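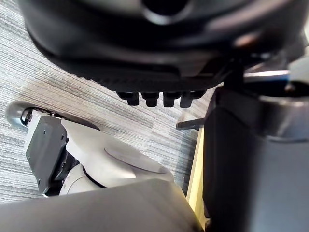
Step 1. Clear the floor before you power the arm

Walk the whole area the arm can reach, plus one stride beyond it. On a carpeted floor, look low and from the side. Screws, cable tie ends and small washers disappear into the pile, and they come back up when a wheel or a gripper finger drags across them.

Move loose parts to a bin with a lid. If a second arm or a base with wheels has to stay on the floor inside the reach area, treat it as an obstacle and enter it in the cell map. Do this even if it is switched off and even if it will only be there for the morning.

Step 2. Check who has control

One person holds the pendant. That person says "mine" out loud when they take it and waits for the other person to answer "yours." At Andorik we tried doing this with a colored tag on a hook, and the tag ended up in people's pockets. Speaking is faster.

If you need to reach between the arm and anything else, ask for the pendant first. Do not reach in while somebody else holds it.

Step 3. Look at the hand

Most of our minor damage reports start at the gripper, so spend time there. With the arm stopped and the brakes on:

Check both fingers for play. Hold the tip and move it gently side to side. A small amount of give is normal on the compliant fingers. A click is not.
Check the finger mounting screws against the torque card in the drawer.
Look at the underside of the wrist housing for anything hanging lower than it should.
Follow every cable from the wrist back to the second joint. No cable should go tight at any point in the planned motion.
Wipe the camera window with a dry lens cloth. No spray.

If the two fingers are different types, write down which one is on which side. Swapping them changes the tool center point, and the old offset will put the hand in the wrong place. Ezekiel Mercado keeps the current offsets on the Quintanilla sheet. Copy them from there and not from the last job file.

Step 4. Set the speed limits

For any first run near other equipment, set the speed override to 16 percent. Leave it there for three full cycles. If nothing needs correcting, you can raise it to 70 percent, which is our ceiling for work where a person may be standing at the line.

Full speed is for guarded cells only. The Proltgate cell is guarded. The open floor is not, and taping a square on the carpet does not make it guarded.

These numbers are house rules. They sit under whatever your risk assessment says. If the assessment gives a lower limit, use the lower one.

Step 5. Approach low objects from above

Parts on the floor are awkward. The wrist is bulky, the fingers are short, and the easy path for the planner is often a long sweep just over the carpet. Do not allow that sweep.

Set a waypoint directly over the part, high enough that the lowest point of the hand clears everything in the cell map.
Come straight down from the waypoint at the slow setting.
Stop 2 inches above the part and look at it from two sides.
Close the fingers only after the second look.
Go straight back up to the waypoint before moving sideways.

Remember that the lowest point of the hand may not be a fingertip. Brackets, rods and connectors can all sit lower when the wrist is tilted. Measure at the angle you plan to use.

Step 6. Watch for contact between machines

When one robot works close to another, the usual force limits can mislead you. A person pushed by the arm will move or call out. A parked arm just stands there and takes the load through its joints. Lower the contact threshold by one level for this kind of work and put it back afterward.

Glossy casings are also hard on depth cameras. Bright spots can read as holes, so the planner may think there is open space where there is a solid cover. If you see gaps in the depth view over a known object, do not trust the automatic path. Use the stored shape from the cell map.

Step 7. Stop properly

A paused program is still a live program. To end a session:

Send the arm to its park position.
Open the fingers fully.
Engage the brakes and wait for the light.
Press the stop and leave it pressed.
Hang up the pendant and say that you have done it.

Then fill in the log. We need the job name, the speed used, the finger types and anything that touched anything it was not supposed to touch. "Nothing to report" is a fine entry. A blank line is not, and Priya Delacroix will send it back to you.

Changes to this page

Step 4 was revised in November after the Kiltico trial. The old page allowed first runs at a higher override. If you have a printed copy without the three-cycle rule, throw it out. Questions on the contact threshold go to Tamsin Haddad, and questions on the log go to Priya.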